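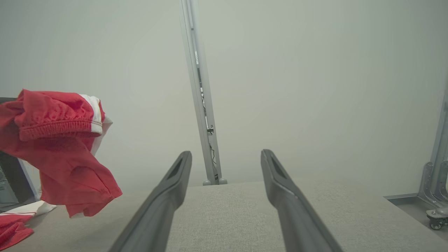 Wie kommt eine Nachricht in die Zeitung?

Hast du dich schon mal gefragt, woher die Leute bei der Zeitung wissen, dass im Zoo ein neuer Spielplatz aufmacht? Sie können ja nicht überall gleichzeitig sein! Oft bekommen sie einen Tipp, und der heißt Pressemitteilung.

Eine Pressemitteilung ist ein kurzer Text für Reporterinnen und Reporter. Geschrieben wird er von Menschen, die für eine Firma, ein Museum oder eine Stadt arbeiten. Ihr Beruf heißt Pressesprecherin oder Pressesprecher.

Stell dir vor, im Städtchen Dravau eröffnet eine Bücherei. Dann steht in der Mitteilung zum Beispiel:

"Die neue Kinderbücherei in Dravau öffnet am Samstag um 14 Uhr. In den Regalen warten 500 Bücher. Wer will, darf gleich 2 davon mit nach Hause nehmen."

Merkst du was? Das Wichtigste kommt sofort! Profis denken beim Schreiben an die W-Fragen: Wer? Was? Wann? Wo? Warum? Und wie? Erst danach kommen die kleinen Dinge, etwa welche Farbe die Sitzkissen haben (auch schön, aber das kann warten).

Meistens steht auch ein Zitat drin. Das ist ein Satz, den jemand wirklich gesagt hat, und er bekommt Anführungszeichen. So ein Satz macht den Text gleich viel lebendiger!

Und dann? Dann geht die Mitteilung per E-Mail an die Redaktionen. Dort wird gelesen, nachgefragt und geprüft: Stimmt das alles? Interessiert das unsere Leser? Die Redaktion entscheidet ganz allein, ob sie darüber berichtet. Kaufen kann man sich so einen Bericht nicht. Wer Geld bezahlt, damit etwas in der Zeitung steht, macht Werbung, und dann muss "Anzeige" dabeistehen. Schau beim nächsten Mal genau hin, das kleine Wort versteckt sich gern oben am Rand!

Jetzt du!

Schreib eine Pressemitteilung über etwas aus deinem Leben: das Fußballturnier, den Flohmarkt, die Geburt von Meerschweinchenbabys. Denk dir eine Überschrift mit höchstens 8 Wörtern aus und beantworte alle W-Fragen. Dann liest du sie jemandem vor, der noch nichts davon weiß. Hat er noch Fragen? Dann schreib die Antworten einfach dazu.

Text: Stelios Chrysikopoulos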